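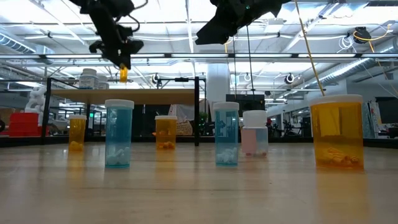
Zuslow Outline Marker, refillable

A paint marker for outlines, tags and lettering on primed walls, board and canvas. The ink is alcohol-based and opaque, and dries matt. It covers most spray paint in one pass, though reds and dark violets usually want a second.

Each marker comes with 2 nibs, a chisel and a round. Both pull out with pliers and can be turned over when one end wears down.

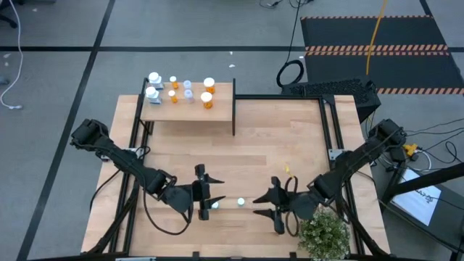

Barrel holds 54 ml. Refills are sold separately in all colours except Turnitach Green, which was dropped in November – what we have left is on the clearance page.

Shake with the cap on, then press the nib on scrap card until the ink comes through. Store flat. Not suitable for bare brick or wet render.

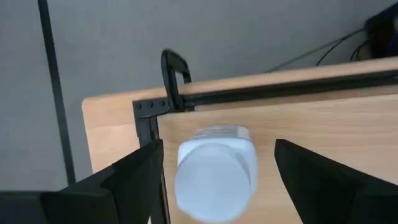 Rodica Anghel, Paint and Markers Buyer

I used the black on a legal wall last winter and the lines are still sharp. The white is thinner, so go slowly with it.

Also fits: Itell caps, Rahimi wide nibs
Page updated 2025-03-15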